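I Finally Oiled the Counters (and Other February Projects)

So February is when I get the itch. It's too early to plant anything, too cold to sit on the porch, and I start walking around the house looking at stuff I've been ignoring since the fall. This year it was the kitchen counters. We put butcher block in when we moved to Pirville and I loved it so much, and then I proceeded to treat it terribly for 5 years.

If you've never had wood counters, the deal is that they want oil. Plain food-safe mineral oil, nothing fancy. You rub it on, you let it sit, you wipe off the extra. I knew this! I had a bottle under the sink the whole time, behind the dishwasher pods. But the spot by the faucet had gone gray and fuzzy, and there was a ring from a soup pot that I'd been hiding under the fruit bowl for longer than I want to say.

My neighbor Catriona MacAulay did hers over the holidays and they look amazing, so I went over with coffee and made her tell me everything. She said sand first, and go with the grain, and don't start with the really rough paper because you'll be sanding out your own scratches until Easter. She also said to clear the whole kitchen before you start instead of shoving the toaster from one end to the other like I was planning to do. (She knows me.)

I was also going back and forth on color. Mine are maple, pretty pale, and I kept wondering if I should stain them darker. But I really do like those light tan strips, with a darker board here and there.
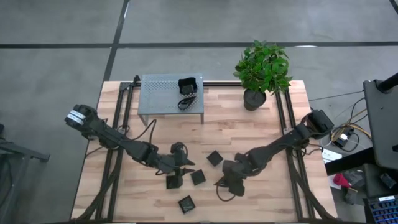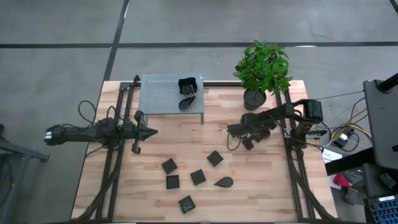 In the end I left the color alone. Stain near a sink makes me nervous, and Catriona said if I hated it I'd be sanding all over again, which was the end of that conversation.

I started Monday after dinner, which was dumb, because sanding makes dust and dust gets in everything. I'd hung an old sheet over the doorway and it still got into the dining room. I found some in the butter dish. The next morning I vacuumed, wiped it all down with a damp rag, let it dry and then did the fun part. Oh my gosh, you guys, the first swipe of oil! The whole board wakes up. I called my sister just to tell her about it and she was at work and did not care even a little.

Two coats so far, with a night in between. The soup ring is mostly gone, though I can still find it if I bend down and look toward the window. The gray patch by the faucet came out completely. I want to do one more coat this weekend and then maybe that board cream stuff with beeswax in it, if anybody has a kind they like. The one at the hardware store smelled like crayons.

Next up is the hall closet door, which has been dragging on the carpet ever since we got the carpet. Donnie Munro down the street says he'll lend me his plane if I promise to bring it back this time. I still have his ladder, so I should probably walk that over first.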